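Löslichkeit vorhersagen mit wenig Daten – ein Zwischenstand

Seit Februar beschäftige ich mich am Abend mit einer Frage, die bei meiner Arbeit immer wieder kommt: Kann man die Wasserlöslichkeit von kleinen organischen Molekülen gut genug schätzen, wenn man nur wenige Messwerte besitzt?

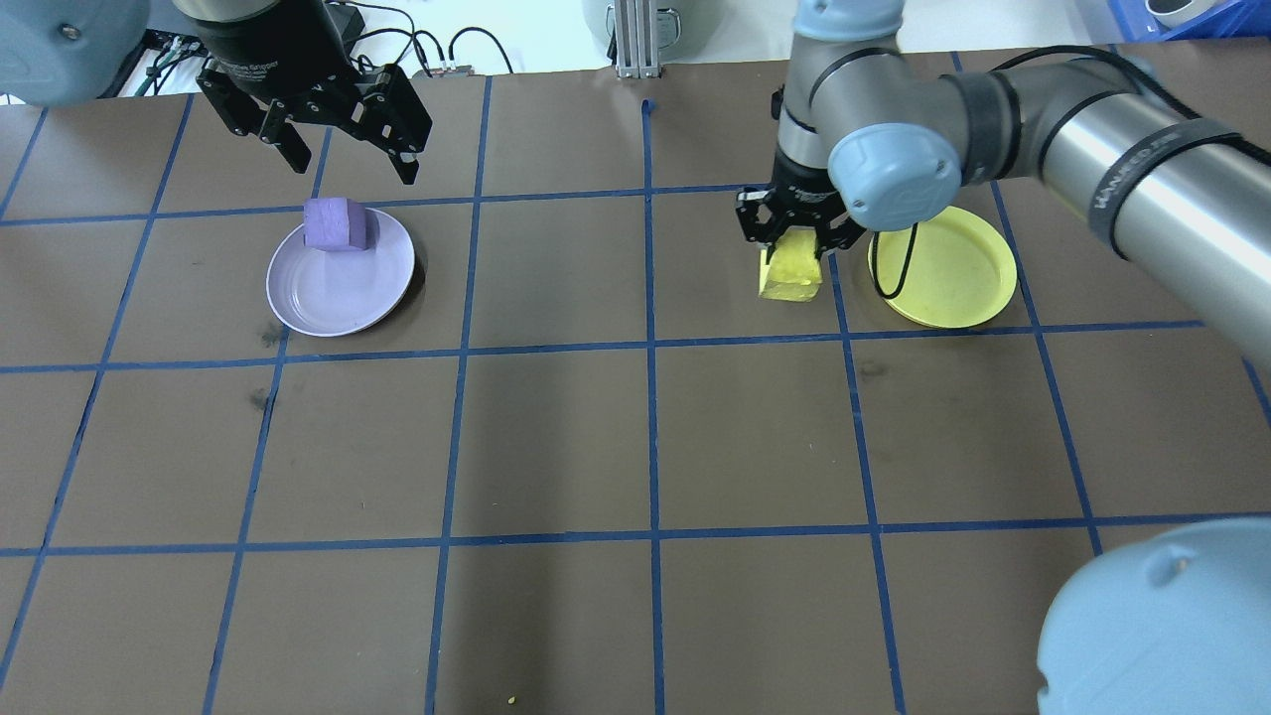
Der Anlass war ein Gespräch mit meinem Kollegen Witold Kubiak. Er hatte für eine Reihe von substituierten Benzamiden die Löslichkeit bei 25 °C gemessen und wollte wissen, ob mein Modell dieselben Werte liefert. Das Modell lag bei drei Substanzen um mehr als eine logarithmische Einheit daneben. Für mich war das ein bisschen peinlich, denn ich hatte vorher erzählt, wie gut die Kreuzvalidierung aussieht.

Mein Datensatz hat 904 Verbindungen. Ich habe ihn aus älteren Publikationen zusammengestellt und die Strukturen einzeln kontrolliert. Bei 167 davon gab es zwei oder mehr Messwerte, die nicht übereinstimmen. Zuerst habe ich einfach den Mittelwert genommen. Heute halte ich dies für einen Fehler. Wenn ein Autor das Hydrat gemessen hat und der andere die wasserfreie Form, dann beschreibt der Mittelwert keine von beiden. Ich habe jetzt bei jeder dieser Verbindungen die Originalarbeit gelesen, soweit ich sie bekommen konnte, und den Wert behalten, bei dem die feste Phase angegeben ist. Wenn sie nirgends angegeben war, habe ich die Verbindung gestrichen.

Als Deskriptoren verwende ich logP, die polare Oberfläche, die Zahl der drehbaren Bindungen, den Anteil der aromatischen Atome und noch einige topologische Indizes, insgesamt 28. Das ist für diese Menge an Daten wahrscheinlich schon zu viel. Latifa El Ouafi hat mir geschrieben, ich soll zuerst die stark korrelierten Größen entfernen und dann erst über neuronale Netze nachdenken. Sie hat recht. Zwischen der Molmasse und der Zahl der schweren Atome zum Beispiel gibt es fast keinen Unterschied, und trotzdem hatte ich beide im Modell.

Die größte Schwierigkeit bleibt aber der Schmelzpunkt. In der bekannten allgemeinen Löslichkeitsgleichung stehen nur zwei Größen, logP und der Schmelzpunkt, und damit kommt man erstaunlich weit. Der logP beschreibt, wie gern das Molekül im Wasser ist, der Schmelzpunkt beschreibt, wie ungern es den Kristall verlässt. Leider kann man den Schmelzpunkt aus der Struktur nur schlecht berechnen. Die Benzamide von Witold sind dafür ein gutes Beispiel: Die para-Verbindungen packen im Kristall dichter und schmelzen viel höher als die ortho-Verbindungen, aber für meine Deskriptoren sehen die beiden fast gleich aus. Das Modell gibt ihnen dann natürlich fast dieselbe Löslichkeit.

Ich habe versucht, einen gemessenen Schmelzpunkt als zusätzliche Eingabe zu nehmen, wo er vorhanden ist. Der Fehler wird deutlich kleiner. Nur ist das für den praktischen Gebrauch nicht ganz ehrlich – wer den Schmelzpunkt messen kann, der hat die Substanz schon in der Hand und kann auch gleich die Löslichkeit messen.

Zur Aufteilung der Daten noch eine Bemerkung. Bei zufälliger Aufteilung landen sehr ähnliche Moleküle im Training und im Test, und das Ergebnis wird zu schön. Ich teile jetzt nach dem Grundgerüst. Die Zahlen sind schlechter geworden, aber sie passen besser zu dem, was Witold im Labor findet. Das Skript dafür heißt bei mir Gonevov (bitte nicht fragen, der Name ist alt) und ist noch ziemlich unordentlich. Wenn es jemand trotzdem haben möchte, kann er mir schreiben.

Als Nächstes will ich einen Random Forest mit einer einfachen linearen Regression vergleichen, beide mit den reduzierten Deskriptoren. Ich vermute, der Abstand wird klein sein. Am Freitag bekomme ich außerdem von Witold noch Werte für die Methylester, und dann rechne ich alles einmal neu.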